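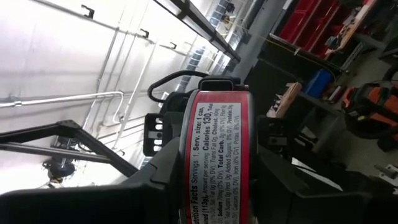
The grid control, again

Regular readers will remember that in April we promised a short item about the new version of the Skemum grid. It was going to be four paragraphs. Then Pornthip Wongsuwan moved her project over to it and came back with a list, and the list had sub-headings, so here we are.

For anyone who has joined since, Skemum is the set of interface controls we build most of our desktop applications on. It has buttons, trees, date pickers, a ribbon that two of you like, and the grid, where our customers spend their working lives. If you have ever seen someone in a customer's accounts office sorting a column by clicking its heading eleven times until it does what they want, you have seen the Skemum grid in action.

What has changed

The old grid loaded everything. You gave it a table and it read the table, all of it, while the user looked at a grey rectangle and thought about their career. The new one fetches rows as they are scrolled into view and throws them away again when they leave. Pornthip's test table has 1,732 columns' worth of ambition squeezed into 7 columns (her words, and she did design it), and it opens before you have let go of the mouse button.

Scrolling is smoother too. You can drag the thumb from top to bottom and the rows mostly keep up, with a pale stripe where the data hasn't arrived yet. The stripe can be themed. Please don't theme it. Kamol themed it in orange on his branch and the support desk took it for an alarm.

Sorting now happens in the data source when the data source can manage it, and in the grid when it can't. There is a property that tells you which of the two you're getting. It is called SortLocation and it has three values: Source, Control and Automatic. Automatic is the default and picks Control more often than you would expect, especially if you have a calculated column anywhere in the view, even a hidden one. If your sort is slow, look for the hidden calculated column first. There is always one. It was put there for a report.

What has been taken away

Row heights can no longer differ from one another unless you switch on VariableRows, and if you switch on VariableRows you lose the quick scrolling, so you have in effect bought the old grid again at the new price. The release notes describe this as giving developers the choice.

The event that fired before a cell was painted has gone. In its place is a style callback, which is handed the row, the column and a style object, and is expected to behave itself. The old event let you draw whatever you fancied in the cell, and over the years we fancied quite a lot. Theerawat Phromma went through the code base and found progress bars, traffic lights, a small clock and, in the Onard stock module, a tiny aeroplane which appears beside orders marked as air freight. He would like to hear from whoever drew the aeroplane. He isn't cross. He wants the source file, as it will have to be turned into an icon and the only copy is a page and a half of line-drawing calls.

Printing from the grid has been moved to a separate component with its own licence. We have enough licences for the build machines. We do not have enough for everyone who has at some point ticked the box marked Install All Components, so please untick it.

Moving an existing project

Pornthip's advice, tidied up and with the language moderated:

Upgrade the data source before the grid. The new grid will talk to an old data source, but it does so by loading everything, and you'll spend an afternoon wondering what all the fuss was about.

Search your project for RowCount. In the old grid it gave you the number of rows. In the new one it gives you the number of rows it has met so far, and the figure you want is in TotalRows, which returns minus one while it is still asking. We have found RowCount in loops, in status bars and in one case in an invoice total, where it had been doing a job that nobody could explain and nobody wished to disturb.

Check anything that holds on to a row object. Rows are recycled now. If you keep a reference to one and the user scrolls away, you will later find yourself holding a perfectly valid row belonging to a different customer. Keep the key and ask for the row again when you need it. This is the only item on the list she underlined.

Selections survive scrolling but not sorting, unless you set KeepSelection. We have set it in the shared base class, so if you inherit from that you can forget about it. If you have written your own base class, and three of you have, you know who you are.

Saved layouts from the old version load correctly apart from column widths, which come back as the widths of whichever columns used to be in those positions. There's a converter in the tools folder. It handles layouts one at a time and asks you to confirm each one, as though you might have grown fond of the old file. Kamol Chaimongkol has a script that says yes on your behalf.

A word on memory

There is a page cache, and its size is set in rows. The default is 4,000, and for most screens you should leave it there. Pongsak Chareonsuk turned it up to see what would happen to the Drendano reporting screen, and what happened was that it became a little faster and the rest of the machine became a good deal slower. He has turned it back down. If your rows carry pictures or long notes, you may want a smaller cache than the default, and the profiler's Grid tab will show you how often pages are being fetched twice. A few repeats are fine. A steady column of them means the cache is smaller than the window, and the grid is throwing rows away in order to make room for the same rows.

Accessibility

This part is good news and I have tried to find something sour to say about it. The new grid speaks to screen readers properly. It announces the column heading with the cell, it says when a sort has changed, and keyboard users can get into the grid and, new for this version, out of it. The old one swallowed the Tab key and kept it. You'll need to give each column a proper caption, because the reader will otherwise announce the field name, and ours are things like CSTADR2.

Who goes next

The Sriwong team are moving over now and expect to be finished by Friday, a phrase I have printed exactly as it was given to me. The Onard modules follow, once the aeroplane is settled. Drendano waits until the printing component has been tried on something other than Pongsak's own machine, where it works beautifully and always prints to the same tray.

The old grid stays in the build until everybody is off it. You can run both in the same application, though not on the same form, where they argue over the theme and the older one wins.

Questions about the data source should go to Pornthip, and questions about cell styles to Theerawat. Panya Saithong is keeping the list of known faults on the shared drive, in the folder called Grid New. The folder called New Grid is the previous upgrade and should be left alone.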